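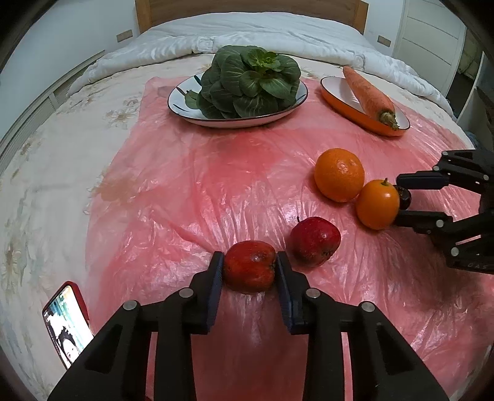

Skedenwood Paddling is looking for paddlers to join a trial of cold-water sea kayak instruction this August, and we'd like some of you to be hard to convince. Most courses promise that a weekend will change how you handle a boat. I've taught for years and I doubt it. Bring your own lunch, and make it food you can manage with numb fingers: a red apple is fine, a foil packet usually isn't.

## What we're testing

Chaminda Sheikh believes students learn to roll faster if they skip the pool and start in the bay. I think he's wrong — but neither of us has good records, so we're going to keep some. You'll be put in one of two groups, taught for 4 days, then asked to come back and show us what stuck.

## Who should apply

- Adults who can swim in a life jacket and have paddled flat water
- People who failed to learn a roll elsewhere (please say who taught you)
- Anyone willing to be filmed upside down

If you already have a reliable roll, you're no use to us this time.

## What you get

Boat, paddle, drysuit and instruction. The Diltthorpe bunkhouse is free for participants, and it's damp. We don't pay wages or travel. There is no certificate, and I wouldn't put much faith in one if there were.

## How to apply

Write to Nia Yorath at the Skedenwood boathouse with your height, weight, shoe size and a short, plain account of your paddling. Leave out the inspirational part. She'll reply to everyone, including those we turn down. Shoulder injuries must be mentioned now, before you're in a drysuit.

Gopinath Rao, March 2022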